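Let the Students Do the Dishes
by Kamil Kadlec
April 22, 2025

In our robotics club at Rivton, the students spent most of this year on a task which looks very small: table and dish work. Some parents asked me in November why we do not enter the big competition with the driving robots. I want to answer them here, and I will try to be fair.

A competition gives a student a date, a team and a loud room. I respect this. But last season our entry cost 3,000 dollars, and the rules decided for us almost every interesting question. The students built what the rules wanted. When I asked them why the arm had its length, they showed me a page in the manual.

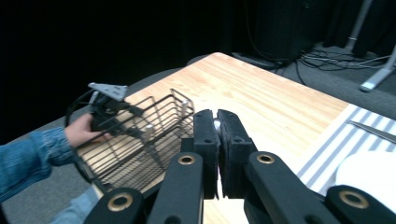 With household tasks there is no such page. A plate is flat and smooth, and a fork lies so close to the table that the fingers can hardly get under it. The students must decide for themselves what a good grasp is, and they argue about it. One group recorded 92 attempts with the same plate and then threw away most of them, after they understood that they always started from the same side. I think this was the best lesson of the year, and I did not plan it.

It is true that the work is slow. Of our 17 members, two left because they were bored, and I cannot say they were wrong. A younger group maybe needs the loud room more than mine does. I would also like the school to show this work at the open day, where until now only the driving robots get a table.

Still, I ask the parents to come and watch one full session before they vote on next year's budget. Please stay until the end, when the students read their notes aloud.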